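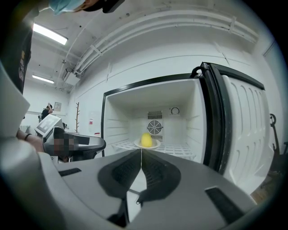
Lemon on a plate on the wire rack, door open.

Second-hand film scrapbook with missing inserts: worth buying, and how do I fix the pockets?

Posted by Ecaterina Sima
Saturday, January 11, 2025

Hi all, long-time reader of this board but I've hardly ever posted. My daughter is completely gone on the Clesero films (we've had the first one on three times since Christmas, send help) and she's desperate for the big scrapbook, the one Wróbel put out with all the fold-out maps and letters and the little envelope of stickers in the back. It's been out of print for a while as far as I can tell, and new copies still in the plastic are going for silly money.

I've found one at a second-hand shop in Plellville for $50. The cover is in lovely shape, a bit of rubbing at the corners, and the pages are clean. But two of the pockets have come unglued along the bottom, and I'm pretty sure some of the inserts are gone. I found the map of the harbour, the wanted poster, the ship's menu and the folded letter from the aunt. There's a spread near the middle with a shiny patch where something was obviously stuck down once and now isn't. The fellow at the counter said he'd hold it for me till next weekend, which was nice of him.

So what I'd like to know is, is there any list anywhere of what's supposed to be in these? And is $50 fair for one that isn't complete? Also, what on earth do I glue the pockets with? I have a glue stick and some white school glue in the drawer and I'm a bit scared of both. She's nine, so it's going to be read properly and carried around in a backpack, and I don't care about it being a collector's item. I'd just like the letters to stay in their envelopes for more than a day.

There's also a second printing, apparently? Somebody at school pickup told me it's different inside. No idea if that's true.

Thanks in advance!

Sobia Janjua

Oh I love this book! I've got both printings (I know, I know) so I can help with this one.

A full first printing has 11 removable pieces. In the order you come to them: the harbour map, the aunt's letter, the ticket stub on its little string, the wanted poster, the ship's menu, two character cards in one pocket, the colour wheel for the lantern signals, the costume swatch booklet, the storyboard strip that folds out like an accordion, and the sticker envelope at the back. So you've got four for certain, and that's before checking the cards, which slide right down and hide. Tip the book upside down over a table and give it a gentle shake. I thought I'd lost one of mine for a whole year and it was there the entire time, stuck to the inside of the pocket.

The shiny patch in the middle will be the lantern wheel. It was held on with a couple of those gummy dots and they let go if you so much as look at them. Mine fell off in the first week. It's the piece everyone is missing, so don't hold that one against the shop.

Your friend at pickup is right about the second printing. They dropped the swatch booklet and printed it flat on the page as a picture, and the ticket stub lost its string. The text is the same except that they fixed the caption under the lighthouse model, where the first one had the wrong film. The paper feels thinner to me too. The easy way to check is the title page: the first printing has a small anchor under the publisher's name and the second doesn't. If yours turns out to be a second printing you're missing fewer pieces than you think, but I'd also want to pay less for it.

On price, I paid $100 for my complete first printing and that was from a dealer in Nendville who knew exactly what he had and wasn't budging. For one with the wheel gone and maybe a few others, $50 is okay if it's a first. I'd ask for a few dollars off on account of the pockets. If the stickers are still there and unused, pay the $50 and run!

And do have a proper read of it yourself once she's in bed. The chapter on building the harbour set is my favourite part, all those tiny shopfronts and the pages of rejected signs. The concept drawings for the aunt's house are gorgeous and hardly any of it ended up on screen.

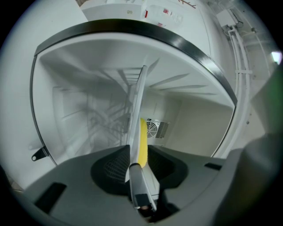
White handle, white compartment.

Valentin Moldovan

dont use the glue stick, it dries out and lets go again by spring. I run a little repair table at our library book sale and half of what I see is glue stick jobs from last year.

What you want is PVA, the acid-free bookbinding kind, from any decent art supply place. A small bottle is plenty. School glue will do in a pinch but it's wetter and the page will cockle on you, and those pockets are thin card so they show everything.

How I'd do it:

Scrape off whatever old glue you can with the edge of a bone folder or a butter knife. Go easy, if the paper starts to lift then stop and leave the rest.

Cut a strip of waxed paper and slide it inside the pocket. This is the bit people skip and then they've glued the pocket shut.

Put the PVA on with a toothpick or a small flat brush, only on the flap, as thin as you can manage. It should look like not enough.

Press it down, wipe anything that squeezes out with a dry cloth, then waxed paper on top and close the book. Pile some heavy books on it and leave it overnight. Take the inserts out before you start, obviously.

If the flap itself is torn, which on these it often is at the fold, back it with a strip of Japanese tissue and the same PVA. Regular clear tape goes yellow and then the sticky oozes and you'll get pages stuck together. I had a beautiful pop-up circus book come across the table last January with 200 bits of tape in it if there was one. Took me most of the weekend.

No opinion on the price, I've never bought a film book in my life. My granddaughter likes the Clesero ones but I fell asleep in the second.

Horațiu Toma

Just buy a new one? There's a smaller paperback companion still in the shops, it's got most of the same photos and no bits to lose. My two had it and it lasted fine. The scrapbook is nice but the inserts end up under the couch anyway.

Ecaterina Sima

Thank you all so much! Sobia, your list is a lifesaver, I've copied it onto a card and I'm taking it to the shop. I rang and asked about the anchor and he went and looked, and it's there, so first printing! He couldn't find any stickers but he did shake it like you said, and one of the character cards came sliding out (the captain, so she'll be over the moon). He says he'll do it for a bit less with the pockets as they are.

Valentin, PVA and waxed paper are on the shopping list. I would absolutely have glued the pocket shut.

Horațiu, she has the paperback already — it's what started all this.

One more thing for Sobia if you're still reading. Would you be willing to scan or photograph your lantern wheel, front and back, so I could make her a stand-in out of card? No rush at all. Vasilică Avram on the crafts board says one brass paper fastener through the centre would let it spin, but I don't know how big the real one is across.

Sobia Janjua

Yay, the captain! Happy to scan it. It's just a hair wider than the palm of my hand, but I'll put a ruler beside it so you've got the proper size. There are three layers and the middle one is the fiddly one with the little windows, so use a sharp craft knife and do that part for her. I'll post the scans in this thread once I've dug the book out from under the atlases.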